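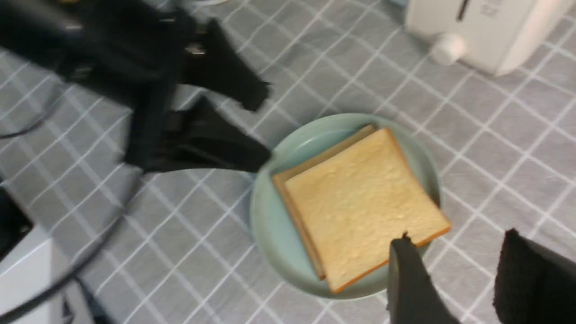

Two slices on a green plate.

Home Explore Notifications Lists Profile

Search posts Latest Top

Surdale players, a thread on the March patch. I've put 50 hours into this game and most of what I'm seeing in the forums about the patch is wrong, so I'm writing down what changed for me.

Surdale is the co-op farming and defense game from Custier. You run a valley by day and hold it at night. If you don't play it, the rest of this won't mean much to you.

The big change is the night timer. Nights used to end when the last wave was cleared. Now they end at dawn no matter what, and anything still alive stays on the map.

That means you can wake up with raiders standing in your wheat. They don't attack buildings in daylight, but they do trample crops, and they will follow you if you get close.

My advice is to stop planting along the south fence. It used to be the safest row in the valley. With leftovers hanging around the gate in the morning, it gets flattened first.

I moved everything up behind the mill. Harvest takes longer because of the walk, but I haven't lost a field since.

Next, the well. The patch notes say "well capacity adjusted." In my save it went down. I could water the whole upper terrace on one fill before, and now I have to stop and refill partway through.

You can get around this with the rain barrels. They cost almost nothing and they fill overnight. I had been ignoring them since the tutorial and now I have them at every corner.

Co-op: the player limit is still four. There was a rumor it was going up. It didn't, and the notes don't mention it.

What did change is shared storage. Anyone in the session can now take from any chest unless you lock it. Locking is in the chest menu, second tab. The setting is off by default, even on chests that were private before the patch.

Please check this before you open your save to strangers. I lost a stack of iron fittings the first night and I don't think the other player even knew they were mine.

Gounder is the new map, and you reach it by boat once you have repaired the dock. It took me 7 in-game days to get the materials together, playing alone. With a group it should be a lot quicker.

It's a rocky island with very little flat ground. You can't farm much there. People complaining that it's useless for crops are right, but the ore is better than anything in the main valley.

There are 3 landing spots on Gounder. Use the north one. The other two put you below the cliffs and you have to carry everything up by ladder.

Also, the boat does not save your cargo if you quit in the middle of a crossing. I found that out at midnight with a full hold. Dock first, then quit.

Performance. I play on an older laptop. Before the patch I had stutter every time a wave spawned. That's mostly gone. Load times are the same as before.

The one new problem I have is the map screen. If I open it while on a ladder, the controls lock and I have to restart. I've reported it. If you have it too, send a report so they know it isn't one machine.

A few people asked what I eat on long play nights. Sandwiches and fruit, the same as everyone.

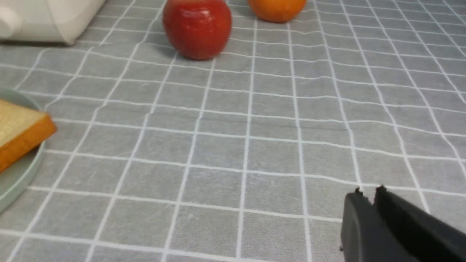 SHORT ANSWERS TO REPLIES

Do old saves work? Yes. Mine loaded fine. Make a copy first anyway.

Can I turn off the new night timer? Only in a private session. It's under world rules, and you have to set it before you load the save.

Is the dog still broken? The dog is fixed. It goes through gates now and no longer gets stuck behind the coop.

Does the crossbow still miss at close range? Yes, same as before. I use the spear inside the fence and keep the crossbow for the tower.

Is it worth coming back if you quit last year? If you quit over the stutter, yes. If you quit over the grind, I'd wait. The dock repair is a lot of hauling.

I'm staying on Gounder for a while to finish the mine road. I'll add to this thread if the ladder bug gets fixed.

More from this account
Provville 2: my notes on the rail tutorial
Surdale: where to put your first tower
Which Surdale crops are worth the seed money
Provville save files and how to move them to a new computer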